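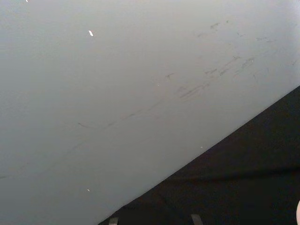

3.2 Surface wear and cleaning records

Cleaning records are a poor guide to the state of a worktop. In the Ikbridge survey we compared the written logs of 26 shared kitchens and workrooms with the condition of their surfaces, and found little agreement between the two. Some rooms with a full log scored badly, and several with gaps of a week or more scored well. Part of the trouble lies in how marks are judged. On a pale grey surface such as the one in Figure 3, small specks and marks stand out against the plain ground, and our raters tended to give such surfaces a lower score than patterned ones cleaned on the same schedule. Brzozowska reports the same effect for floor coverings, though with a coarser scale.

Figure 3. Pale grey surface with small marks and specks, against a dark area beyond its straight edge.

We therefore split the score into two parts. The first covers marks that come away with a damp cloth, and the second covers those that stay. Raters wiped a small patch near the middle of each surface and scored it again. Where the two scores differed by one point or less, the surface was treated as worn. Larger differences were put down to cleaning. The patch was always chosen before the log was opened, so that raters did not know what to expect.

The rooms run by Kosta used one product throughout, while those run by Jimton changed supplier in April, part of the way through the survey. We kept both groups in the main analysis but left out the Jimton visits made during the changeover. This removed almost 500 of the 3,000 scores – a larger loss than we had planned for – and most of them came from the busiest rooms. The remaining Jimton scores are spread unevenly over the week, with few from the evenings. Results for evening use should be read with this in mind, and are given separately in the next section.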